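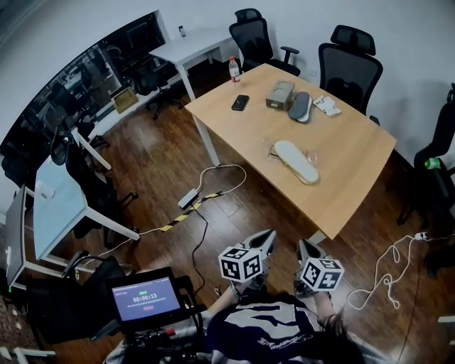

Insole table, start of a run. Both hand grippers, timer at 00:00:13.

Zummont open day - notes and a few questions

ravel_knob wrote:
Went to the Zummont open day in September and finally got my notes typed up. I went in expecting the usual arm waving behind glass. Most of my time ended up in the office room upstairs, where people run table tasks with a pair of hand grippers and the recordings go to train the arms.

The table I watched had insoles, a phone, a water bottle, a small box and a white packet on it. The person running it explained that the insoles are the hard part. They bend when you pinch them and the soft edge folds under.

Numbers from the handout: 1,763 runs finished for the insole task, target is 2,000. Each one is capped at 300 seconds. Visitors could try it for 30 seconds after a short briefing. I dropped the bottle.

Downstairs they had the Wedari arm doing the same kind of work on its own. Slower than a person by a lot. It got the box every time I watched and missed the thin insole twice.

tallgrass77 wrote:
Thanks for writing this up. Did they say if the arm has the same jaws as the hand units? I've been told that matters a lot, and the Strebel people at our plant were vague when I asked.

ravel_knob wrote:
Same jaws, according to the guy downstairs. The mount is different. The hand units have the white cubes with the black marker patterns on them and the arm doesn't need those.

Plirnari_fan wrote:
I was there too, in the afternoon group. Have to disagree about the arm. It missed the thin insole four or five times while we stood there, and one of those it dragged the packet off the table with it. They reset it by hand and nobody put that on the scoreboard.

ravel_knob wrote:
Could be. I was in the morning group and only stayed for one round.

cordwainer_b wrote:
I work in footwear, so this is closer to my job than most of what gets posted here. Picking one insole off a stack of two is a real step on a line. If the arm can separate the top one without lifting both, I'd pay attention. Did anyone see it do that?

Plirnari_fan wrote:
Saw it try. It lifted both. The person upstairs did it fine with the hand grippers, sliding the top one sideways first and then pinching the overhang.

cordwainer_b wrote:
That is how we train new people to do it too. Good to know.

mossgate wrote:
My complaint is the floor. There are cables looped all over it next to that table, and hazard tape right there. You invite the public in, you tidy up the cords. I would have been written up for that at my old job.

tallgrass77 wrote:
It's an office, mossgate. There's a power strip on the floor in mine too.

mossgate wrote:
Yours doesn't have visitors walking through it looking at a screen. I stand by it.

ravel_knob wrote:
They did walk us in one at a time and told us where to stand. I didn't see anyone trip. I'd still rather have had the cords covered, so I'm halfway with you.

indrek_s wrote:
Indrek Siliņa here, I helped run the upstairs table. A few corrections and answers.

The 1,763 is finished runs that passed review. The raw count is higher. The 300 second cap is only for this task, the box packing one gets longer.

Plirnari_fan is right about the afternoon. We changed a setting on the arm over lunch and it did worse. We put the old one back for the last group. The packet going off the table counted as a failed run in our log, even if it never made it to the board.

On the stack of two: it can't do that reliably yet. The sideways slide is in the recordings but there aren't many of them.

mossgate, fair point on the cables. I passed it on.

cordwainer_b wrote:
Thanks Indrek. Is the thickness of the insole a problem, or is it more the material? We have some cork ones that barely bend at all and I could mail you a box.

indrek_s wrote:
Thickness first, then material. Cork would be useful, send me a message and I'll give you the address.

mossgate wrote:
Appreciate the answer on the cables.

tallgrass77 wrote:
Any date for the next open day? I'd like to bring two people from our packing line.

indrek_s wrote:
Not set yet. I'll post in this thread when it is.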